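**Fruit packing cell: what happens to the packers' job grades?**

Asked August 8, 2019 in Workplace Automation

We pack mixed fruit trays at Lotgate, 14 packers per shift. Management wants to move tray filling to a pair of arms and make the packers "cell attendants." The trial task is one piece of fruit at a time into an open pink tray.

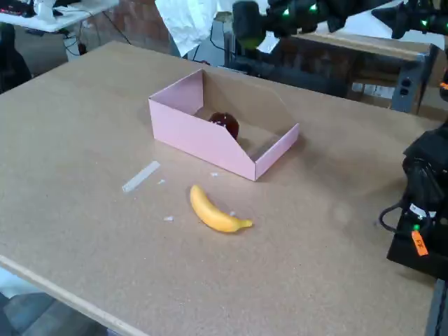
Does an attendant need to know how to program? At our site, no. Attendants clear faults, restock and log stops; program changes go to the controls tech.

What I can't settle is the pay grade. The Ullham scale has packer and machine operator, nothing between.

**Answer 1** -- 23 votes

Write down the tasks before arguing about the title. Start with the pick list. A round fruit and a banana are separate grasps, and each one has its own fault codes.

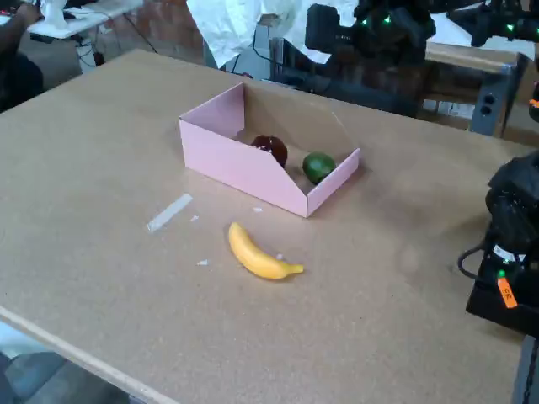 Then add restart authority. If the attendant may reset after a stop without calling anyone, most scales treat that as operator work. We regraded in November on that point alone. Training was 372 hours across the crew, paid at the old rate -- get that in writing first.
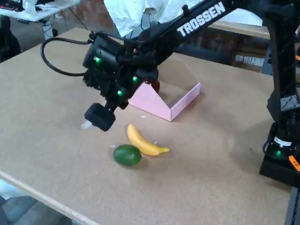

Kiprono Mohamedi: restart authority was on paper at Letberg too, but the reset key stayed with the supervisor. Check who holds it.

Fair point. Also ask for the stop log. Ours had 197 entries in the first month, all cleared by former packers.
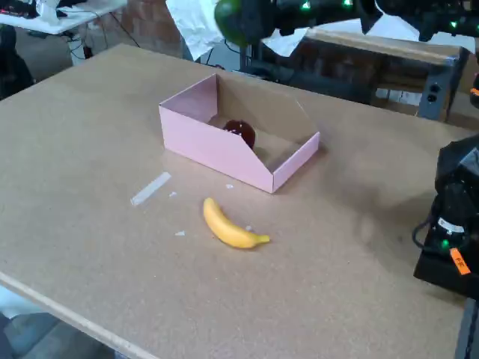

**Answer 2** -- 0 votes

Breathnach did this and everybody went to operator. Ask your rep.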